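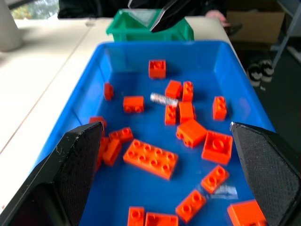 By Odette Varnham

The town of Rosser has voted to keep its brick street, a decision that took 2 public meetings, one engineering report and a heated exchange over a wedding cake.

Gredidum Street, which runs downhill from the old depot to the river, is the last road in town still paved the way it was when people complained about horses. Public works wanted to cover it with asphalt in May. Residents, many of whom have spent years calling it a menace to ankles, strollers and mufflers, discovered that they loved it.

The trouble began in winter, when a plow caught a raised edge and took up a stretch of paving outside Bomine Bakery. The owners put out a handwritten sign asking customers to use the side door. The town put out a cone. The cone was still there at the second meeting, where it was mentioned more often than the mayor.

Teklow, the engineering firm hired to study the road, found that the bricks themselves are in decent shape and that the ground underneath them is the problem. Its report ran to 235 pages, including a long appendix on drainage that one council member admitted to having read in the bath.

The firm offered the town a choice: pave over everything and be finished by summer, or lift the bricks, fix the base and put them back, which would take until the leaves come down. The second option costs more. It also requires somewhere to keep the bricks, and the town's first suggestion, the high school parking lot, went over poorly with people who park at the high school.

A petition to save the street collected 600 signatures, an impressive showing for a road with very few houses on it. Several signers gave addresses in the next county. The council accepted it anyway, on the grounds that they had gone to the trouble.

The bakery, for its part, told the council it lost a three-tier cake to the bumps last fall and would like a smooth road, a brick road or a decision, in any order.

The repair passed by 2 votes. Work starts at the depot end, and the street will close to cars one block at a time. The cone stays until then.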